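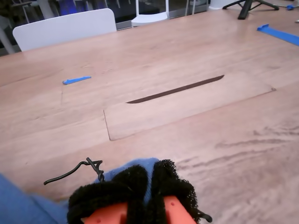
3강. 나뭇결 읽기, 그리고 상판은 왜 움직이는가

강의실 > 목공 기초 > 강의 노트 > 3강

2021년 1월 10일 | 글: Archie Aitken

지난 시간에 대패 날 가는 이야기를 하다가 시간이 다 가버려서 결 이야기를 거의 못 했죠. 그래서 이번 노트는 좀 깁니다. 수업 전에 한 번만 훑어보고 오세요. 다 외울 필요는 없고, 굵직한 이야기 몇 개만 머리에 들어 있으면 실습이 훨씬 편해요.

결은 색이 아니라 방향부터

처음 나무를 고를 때 다들 색부터 봅니다. 저도 그랬어요. 그런데 작업대 앞에 서면 색은 별로 중요하지 않고, 섬유가 어느 쪽으로 누워 있느냐가 그날 하루 기분을 결정합니다(정말이에요!). 맨 위 상판 같은 연한 꿀빛 나무는 무늬가 은은해서 더 헷갈리기 쉬워요. 줄무늬가 비스듬히 흐르고 중간중간 짙은 소용돌이까지 섞여 있으면, 저는 대패를 대기 전에 일단 옆면부터 봅니다.

옆면을 보는 요령은 이렇습니다. 판재를 세워서 마구리가 아닌 긴 옆면을 보면 섬유가 윗면 쪽으로 올라가는 방향이 있어요. 그 올라가는 방향을 따라 대패를 밀면 순결이고, 반대로 밀면 엇결입니다. 고양이 털을 쓰다듬는 것과 비슷하다고들 하는데, 저는 고양이를 안 키워서 책장 넘기는 쪽으로 기억해요. 엇결로 밀면 날이 섬유 밑으로 파고들어 뜯김이 생기고, 한번 뜯긴 자리는 사포로 없애려면 한참 걸립니다.

소용돌이무늬가 있는 부분은 한 판 안에서도 방향이 바뀝니다. 이럴 때는 날을 아주 얕게 내고, 덧날을 날 끝에 바짝 붙이고, 대패를 살짝 틀어서 미세요. 그래도 안 되면 스크레이퍼를 쓰면 됩니다. 자존심 상해할 일 전혀 아닙니다.

널결과 곧은결

용어 정리 조금 할게요. 나이테에 접하는 방향으로 켠 판이 널결(판목)이고, 나이테와 직각에 가깝게 켠 판이 곧은결(정목)입니다. 널결은 산 모양이나 불꽃 모양 무늬가 나오고, 곧은결은 줄이 나란하게 나와요. 제재소에서 보면 널결이 더 싸고 폭도 넓은데, 대신 폭 방향으로 더 많이 움직입니다. 수종마다 차이는 있지만 접선 방향 수축이 방사 방향의 두 배쯤 된다고 생각하면 크게 틀리지 않아요. 길이 방향은 거의 안 움직이니까 보통 가구에서는 무시합니다.

계산 한번 해봅시다

Koivisto 식탁 도면을 예로 들게요. 상판 폭이 679밀리미터, 널결 판재를 집성한 물건입니다. 계산을 쉽게 하려고 함수율이 1포인트 변할 때 폭이 0.3퍼센트 변하는 나무라고 칩시다. 함수율 9퍼센트에서 조립했는데 장마철에 3포인트가 올라갔다면?

679 × 0.003 × 3, 답은 6밀리미터를 조금 넘습니다.

별것 아닌 것 같죠? 그런데 이 상판을 에이프런에 나사로 꽉 조여 놓았다고 생각해 보세요. 나무는 6밀리미터 늘어나고 싶은데 못 늘어나니까 배가 부르거나, 겨울에 도로 줄면서 쩍 갈라집니다. 저는 Serthorpe에 공방이 있던 시절에 바로 이걸로 식탁 하나를 통째로 다시 만들었어요. 2월 한밤중에 탕 소리가 나서 내려갔더니 끝에서부터 금이 가 있더라고요. 아직도 그 판으로 만든 도마를 씁니다.

상판 고정하는 법

이번 학기에 써볼 방법들입니다.

- 나무 버튼: 에이프런 안쪽에 홈을 파고 ㄱ자 나무 조각을 끼워 상판에 나사로 고정. 제일 좋아하는 방식이에요. 자투리로 만들 수 있고 수리도 쉽습니다. 폭 방향으로 움직일 여유를 꼭 남기세요.
- 8자 철물: 얇고 간편합니다. 에이프런 윗면에 자리를 팔 때 철물이 좌우로 돌 수 있게 조금 넓게.
- 긴 구멍에 나사와 와셔: 구멍의 긴 쪽이 결과 직각이어야 합니다. 해마다 반대로 뚫는 분이 나와요. 제가 그랬던 적도 있고요.

마구리에 덧대는 브레드보드 엔드는 가운데만 풀칠하고 양쪽은 긴 구멍에 목심을 박습니다. 전체를 다 붙이면 앞에서 한 계산이 그대로 복수하러 옵니다.

마감 이야기 조금

마감은 움직임을 느리게 할 뿐 막지는 못합니다. 두껍게 칠하면 괜찮겠지 하는 질문을 많이 받는데, 계절 하나를 넘기면 결국 속까지 따라와요. 그래서 아랫면도 윗면과 똑같이 칠해 주세요. 한쪽만 칠하면 양면이 습기를 먹는 속도가 달라서 판이 휘기 쉽습니다. 오일이 묻은 천은 절대 뭉쳐서 버리지 말고 펼쳐서 완전히 말리거나 물에 적셔 뚜껑 있는 금속통에 넣을 것. 저절로 불이 붙을 수 있어요. 이건 시끄럽게 계속 말할 겁니다.

다음 시간까지

집에 있는 나무 가구를 하나 골라서 뒤집어 보세요(무거우면 바닥에 누워서 올려다봐도 됩니다). 상판이 무엇으로 고정돼 있는지, 결이 어느 쪽으로 흐르는지 공책에 그려 오면 됩니다. 그림 솜씨는 안 봅니다. 읽을거리는 Tositau 교재 62쪽, 판재 건조 부분이에요. 그 뒤에 나오는 표는 다음 시간에 같이 볼 테니 건너뛰어도 괜찮습니다. 연필하고 직각자 잊지 마시고요!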